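The Spare Screw Problem

I own a jar of screws. You own one too, or a coffee can, or a drawer that no longer closes. Mine began with a bookcase I bought from Kondari, which came with an envelope of hardware and a wordless booklet in which a bald man with no mouth built the thing in nine cheerful steps. I built it in one evening and part of a marriage. When I was done there were two screws left in the envelope, and I have been thinking about them ever since.

The bookcase stands. It has stood through two moves and a cat. Still, every time I put a heavy book on it I hear a small voice asking where those screws were supposed to go. 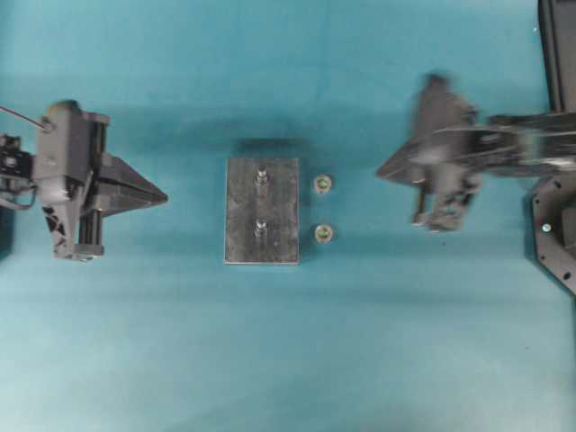
My complaint is with the extra part as a policy. Manufacturers throw in spares as a courtesy, in case one rolls under the stove, and I accept that this is kindly meant. But a spare that isn't labeled as a spare is an accusation. It costs almost nothing to print the word "extra" on a little bag. Sakitz does it with their lamps, and I have slept well under a Sakitz lamp for years. Kondari would sooner let me wonder.

I once called the Kondari help line to ask. I was on hold from lunch until 2:40, listening to a flute, and then a pleasant person told me the kit contained "the correct amount of hardware." I asked if the correct amount was the amount I'd used or the amount I'd been sent. She said yes.

After I grumbled about this in an earlier column, the mail came in, and most of it was on the side of the bald man. 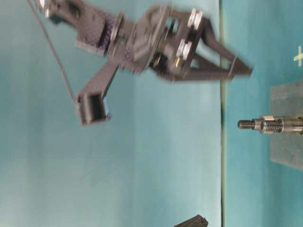 Räsänen wrote that anyone who can't count the holes before starting deserves to lie awake, and that in a properly run house the leftover screws go straight into the trash before they can start a conversation. It was a short letter. It was also typed, and stapled to a second sheet that was blank.

I've tried it Räsänen's way. I stood over the kitchen trash with a washer in my hand, a perfectly good washer, and could not do it. Throw out the washer and by the weekend the faucet will want one. Keep it for twenty years and the faucet will want a different size. I know which of these is more foolish, and I keep the washer anyway, because a jar of hardware is the only savings account I've ever had that reliably grows.

The grown-up answer is supposed to be buying the exact piece when you need it. I drove to the hardware store in Sostdale for a single hinge pin and learned that hinge pins come in a box of 22. So now I have one working door and 21 more hinge pins, and the jar has a neighbor. There used to be a wall of little metal drawers in that store where you could pick out one of anything and pay with the change in your pocket. The wall is gone. A display of scented candles is standing where it was, and they will sell you one of those, no trouble at all.

I looked up what a whole carton would cost me, out of spite, and found that the same pins can be had in lots of 800, shipped free. Nobody in my town has that many doors. Somewhere a man with three closets has clicked the button, though, and I feel close to him.

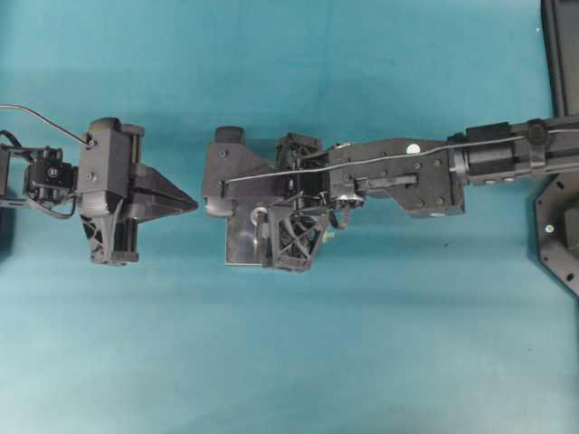
Vol. 22, p. 3297

What I'd like is modest. Label the spares. Bring back the little drawers, or one drawer. And let the booklet have a tenth step, after the bookcase is standing and the bald man has his hands on his hips, where he looks down, sees two screws on the carpet, and is shown putting them in a jar. I would frame that page.

My father-in-law left us his jars when he cleared out the garage, up to 800 pieces in the biggest one by his own estimate, and he had sorted none of it. We drove them home on the floor of the back seat. They clinked at every stop sign. I put them on the Kondari bookcase, bottom shelf, in case.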